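July, 6:40 in the morning

Slept badly, so I'm writing this before coffee. Yesterday's big idea at work was that old office computers are a gold mine. Vilém Oravec came back from a day at Gajdoš with the gospel, and by ten o'clock we all had it. Memory goes in one bin, processors in another, drives get pulled and tested, boards go off to Bralex, who are supposed to pay by weight. He had it all on a slide. I have seen slides before. The Allano printer scheme had a very nice one with a green arrow on it, and those printers are still in the hallway.

So I spent the afternoon looking into Dells. I'll admit they're nicer inside than I expected. The drive sits in a blue plastic caddy, and you don't have to hunt for a screwdriver to guess which parts somebody meant you to take hold of. Then you get to the board and everything goes small and crowded. The socket under its metal bracket, memory slots next door, little capacitors standing everywhere waiting to be bumped by a sleeve.
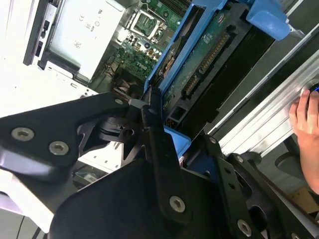
What Vilém says it's worth

He says a drive is the prize. Maybe. A used drive comes with all the years somebody already put on it, and I wouldn't keep my own photos on one. He says Drorow will take every drive that passes a test. I asked what the test was and he said he'd find out. I asked who wipes them and he said that was a good question, the way people do when they'd like you to stop.

The memory I half believe in. It's light, it doesn't wear out much, and you can mail it in an envelope. The processors I don't believe in at all. Somebody buys those by the bucket for the gold, I'm told, and I have never once met the somebody.

Zinash Kahsay did the arithmetic on the back of a delivery note at lunch. If we managed 2 towers a day, 365 days a year, no holidays and nobody sick, she got a number that made Vilém smile. Then she took out the holidays, and the hours, and the shipping, and he went to get a sandwich. I like Zinash. She isn't against the plan, she just wants it to be a plan.

My own complaint is the cables. There's never a line for cables on the slide. They pile up on the table at the back in one black tangle and I can already tell whose job that will be by August.

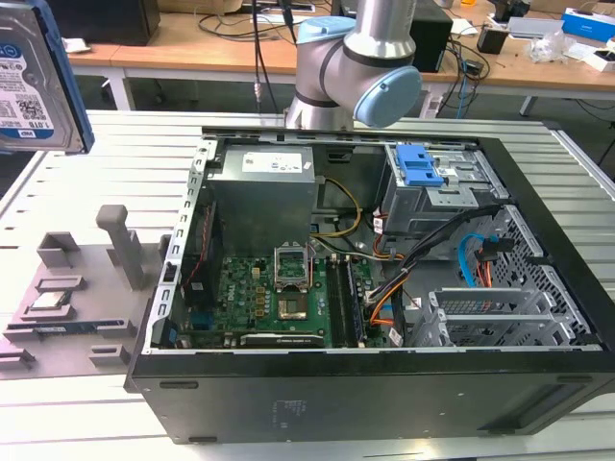

Anyway, I told him I'd give it 4 weeks. In that time I want a written price from Bralex, and I want to hear from Drorow about the drives in an email with a name at the bottom of it. I also want small trays for the loose chips, with labels, because I don't trust myself or anyone else to remember which machine a chip came out of after lunch.

Vilém thinks I'm being gloomy. I told him I was gloomy about the printers too.

Coffee now. Must ask Zinash if she kept that delivery note.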